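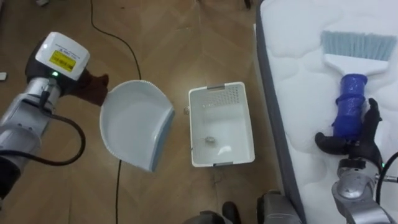

Letell Household Tasks Group – Data Collection Team

Thread. I am three weeks in the team now and I want to write down how we gather demonstrations for the sweeping task, before I forget how it looked to me as a new person. It will be long, sorry. (1/20)

The task in one sentence: small rubbish is on the bed, the robot takes it away with a dustpan and a hand brush, and the rubbish ends in the white basket on the floor. My niece can do it in ten seconds. For the robot we want 1000 good examples. (2/20)

A good example means one complete recording in which a person drives both arms from beginning to end and does nothing that we would be ashamed to see the robot copy. This second part is the difficult one. (3/20)

Today we have 500 accepted. The number of recorded ones is bigger and I will not write it here. Dinesh Weerakoon keeps the sheet, and he is very strict with the column "accepted". I was angry with him in the first week. Now I am on his side. (4/20)

Why we do it on a mattress: we did the table version before. A table is flat and hard and the brush behaves always the same. A quilted mattress has valleys. A small piece goes into the stitching and the bristles pass over it, so you must come again from another angle. (5/20)

A learning system which saw only tables will make one long stroke and be happy. We want it to see the second stroke and the third one. So I ask the operators please not to hide their corrections. If you missed the piece, go back and take it, this is a good recording. (6/20)

What is a bad recording then? For example: the operator stops in the middle to think. The arms stand still, the cameras continue. The model learns that standing still is a part of sweeping. We had a policy in the spring which paused over the bed like it was praying. (7/20)

Our rule now: plan before you press start. If you need to think longer than a breath, finish the recording, mark it "discard" and do it again. It costs less than one hour of looking for the pause later. (8/20)

Left arm has the dustpan, right arm has the brush. We never change this inside one set. Kamrul Wijesinghe is left-handed and at first he asked to have it opposite, and we tried. Both versions mixed together gave a model that reached for the brush with both arms. (9/20)

Now Kamrul drives the same way as everybody, and he is our most smooth operator. He says it is because his right hand has no bad habits. I have no data for this. (10/20)
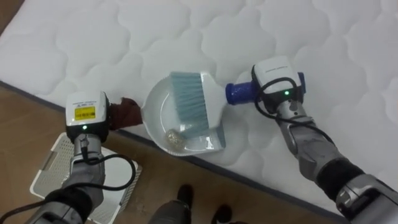

The pan must stay with its lip on the fabric while the brush comes toward it. If the lip lifts even a little, the piece goes under and you push it across half of the bed. The left hand is doing real work here, although it looks like it only waits. (11/20)

New operators watch the brush. I also did it. After a few days you learn to watch the lip, and your recordings become shorter without hurry. Dinesh showed me my first day next to my tenth day and I was a bit ashamed, but it was useful. (12/20)

About the pieces. We use crumpled bits because they are light and every one has a different form. We throw them on the bed by hand and do not arrange them. When I arranged them, I always put them in the easy place, even when I tried not to. (13/20)

The emptying into the basket looks simple, and most of our discards come from there. You turn the wrist too quickly and the piece lands next to the basket. Then the recording is not accepted, also if everything before was beautiful. (14/20)

We discussed if such recordings can be cut and the first half used. The team in Tastby does it like this. We decided no, for the moment, because our model must learn the whole way. Maybe we will change our mind in June, when we see their results. (15/20)

Cables. Please look at your cables before each set. A loop which hangs too low can touch the fabric and pull it, and afterwards you see the mattress move for no reason. It is boring to check and I still forget. (16/20)

One session is 30 recordings, then a break, also when you feel fine. After that number my strokes become lazy and I do not notice it myself, but it is very visible in the curves. Kamrul can do more. We stop him too. (17/20)

After the session somebody else reviews, never the same person who was driving. The reviewer writes one of three words: accept, discard, ask. "Ask" goes to Dinesh. I used "ask" for nearly everything in the beginning, and he was patient until he was not. (18/20)

What I would like to have next: other mattresses, another floor, worse light. At the moment our set knows one bed very well – maybe too well. The Petchrat set has more rooms but fewer recordings in each, and I am curious which one will win on a bed that neither of them has seen. (19/20)

If you also collect two-arm data with tools, please write me how you handle the failed emptying, I really want to know. And if you find mistakes in my English, you can mark them "discard". Back to the bed now, I have one more session before lunch. (20/20)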